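Amber Heywood will not call the recordings "training data" until someone has watched them. Before that, she says, they are just files.

She runs collection at Wullard, where people strap on a chest rig, pick up a pair of hand-held grippers and do small jobs at a table so that a learning system can copy them later. I had read the claims made for this way of working and believed perhaps half of them. I asked her first why a person waving two grippers should teach a robot anything.

"It might not," she said. "A person leans, shuffles, bends at the waist. The arm we want to run this on is bolted down. If you collect without thinking about that, you get a lovely recording of something the arm can't do."

The current batch stands at 1,136 recordings against a target of 2,000. I asked where the target came from.

"Somebody wrote it in a plan." Would 2,000 be enough? "I don't know. I'd take half that number if they were properly varied."

Variety is the sore point. Reece Marsden, who does most of the checking, told me that people settle into a habit within an hour. They start each take with their hands in the same spot and reach along the same line. "You tell them to mix it up and they mix it up the same way every time," he said. In one sitting he threw out 44 takes, most of them because a marker cube had been turned too far from the camera and the hand position drifted. Mervyn Bainbridge, who was recording that day, still thinks a few of them were usable.

I wondered whether the room itself was part of the lesson. Other people work and walk about in there while the takes are made, and I could imagine a system learning something daft from a passing rucksack.

Heywood half agreed. "We go back and forth on it. Lilian wants screens round the table. I'd sooner have the mess in, because any real place has mess. But I can't prove that I'm right, and neither can she."

Lilian Langat, when I put this to her, said she could prove it if she were given a clear week and a second table. She has been given neither.

What about the model trained on the first batch, under the name Hernero? Heywood was blunt. It did well on the table where the recordings were made. It has been tried on 3 other tables - "and I wouldn't put those clips in a talk."

She did let me sit in for the start of a take, seven seconds or so on the chest timer and both grippers already up over the table.
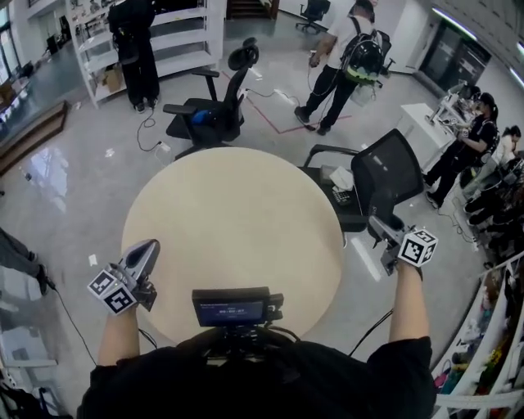 ## What the checkers look for

Marsden watches every take at double speed, then again at normal speed if anything bothers him. He wants both cubes in view, a clean start and no long pauses. A dropped object doesn't rule a take out, provided the person picks it up and carries on. He would like the rules written down. At the moment they are in his head and on the back of a delivery note.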